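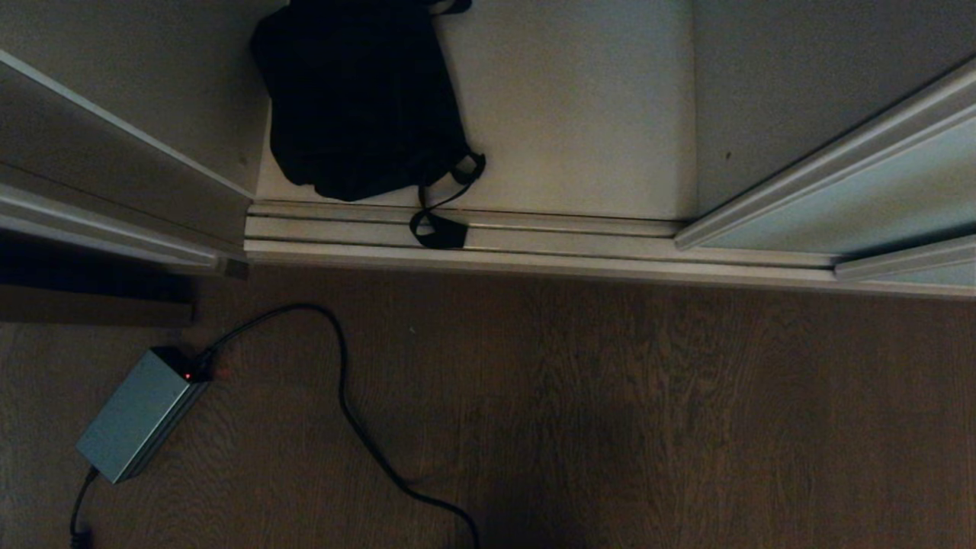
Gripper and Camera Comparison Moves to Floor-Level Storage

The Handling Group of the Jakubowski Center has completed the second round of its gripper and camera comparison. The first round, reported in the September issue, was limited to boxes and bottles on a bench. The second was devoted to soft bags and straps, and to the low closets in which such items are commonly kept. The work was directed by Oľga Doležal, who joined the Center from the controls department.

Two sets of fingers were tested on the same Stusari arm. The first was the hard black pair supplied with the gripper. The second was the same pair with a soft wrapping added over the far part of each finger. Both sets were run under the Neroneo controller, with closing speed and force limits held constant, so that any difference in the results could be assigned to the fingers. A total of 158 grasp attempts were logged across the two sets, and each attempt was scored by a member of staff who had not operated the arm that day.
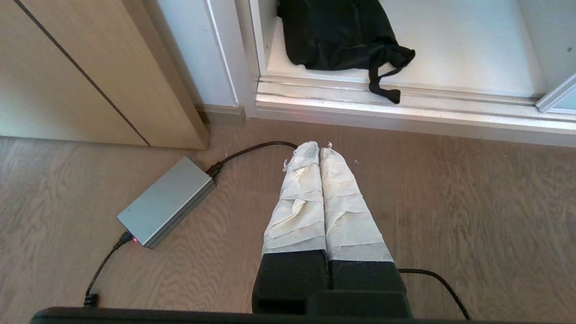
Wrapped fingers have been used informally in the laboratory for several years, but their effect had not been measured. The group wished to know whether a softer surface would help the gripper hold fabric without pulling it out of shape, and whether the added thickness would make narrow spaces harder to reach. The second question is of practical importance near a sliding-door track. With the fingers held side by side, only a thin gap remains between them, and the crinkled white covering adds bulk exactly where the tips must enter a loop of strap. The covering also wears: small torn wisps stand up from the ends of the fingers, and operators were asked to record the state of the tips in the log at the start of each block of attempts.

The results favored the wrapped fingers for the body of a bag and the bare fingers for straps and handles. With the wrapping in place, fewer bags slipped during the lift, and the controller reached its force limit less often. On straps the order was reversed. The bare tips passed under the webbing more readily and needed fewer corrections from the operator. Doležal has advised against choosing a single set for all tasks at this stage and has asked that a thinner wrapping be prepared for the next round.
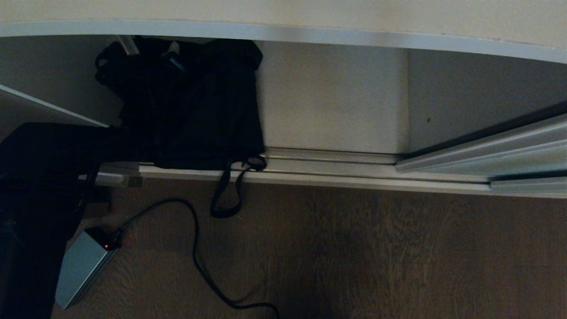 Camera placement formed the second part of the study. A Vindirano camera at head height was compared with the small camera at the wrist, and operators completed matched blocks of attempts with one view or the other as their main source of information. The head view gave a better sense of the whole work area, including the doors and the surface overhead. Its weakness lay in dark items at floor level. A black strap loop hanging over the rail is easy to find against the silver grooves of the track, while a thin black cable crossing brown wood-grain flooring a short distance away asks much more of the operator. Staff reported that they used the wrist view chiefly in the last stage of an approach, when the position of the tips mattered more than the layout of the room.

Latency was measured separately. The delay between an operator's command and the first movement of the arm stayed close to 80 milliseconds for both cameras, and the group does not believe that it influenced the scores. A larger effect was found in exposure. The wrist camera adjusted well to the bright interior of a white closet. The head camera tended to render the floor in front too dark, and its settings will be reviewed before further comparisons are made.
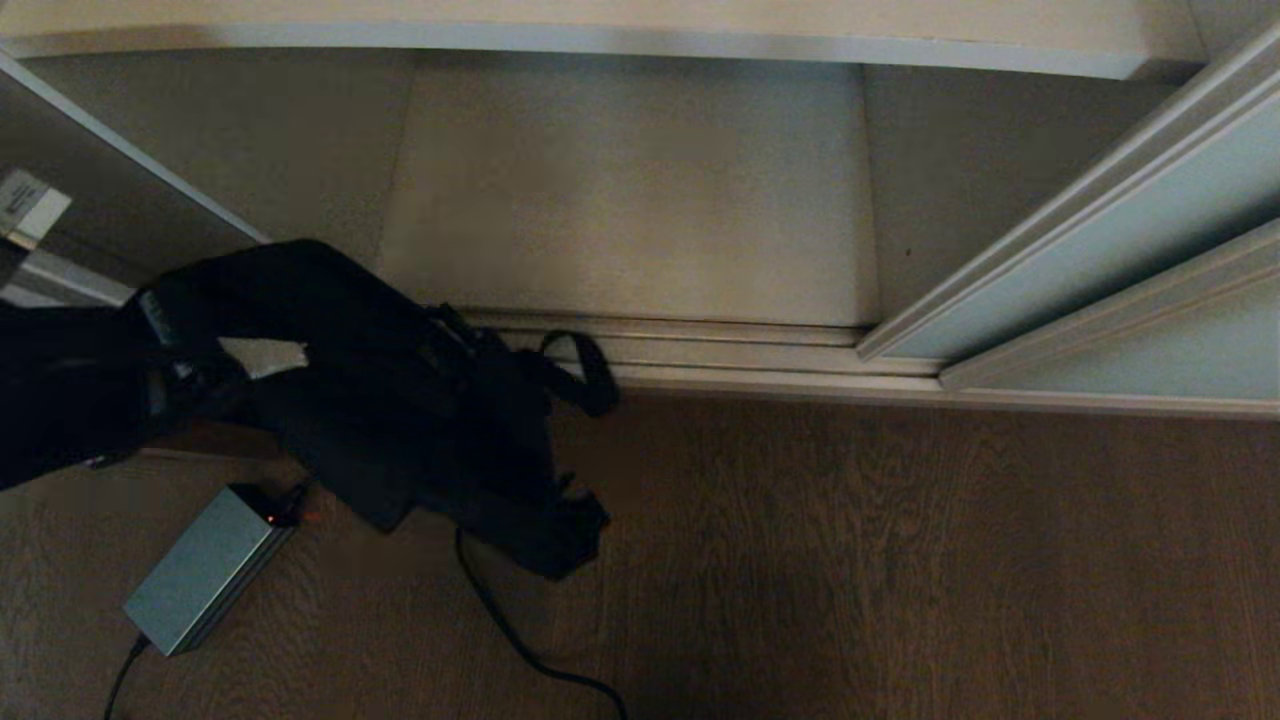 A revised exposure profile has been requested for this purpose and will be tried first on recorded material. The group also intends to extend the set of objects to 9 types of bag, with both rigid and loose handles, and to repeat the strap attempts with the thinner wrapping. The target for the third round is roughly 1,000 attempts, a number that will require the participation of operators from outside the group. Training on the Stusari arm takes one morning and no previous experience is necessary.

Members of staff who wish to take part, or who would like to read the full report on the second round, are asked to write to Oľga Doležal at the Handling Group office. Log sheets and scoring rules are available from the same office on request.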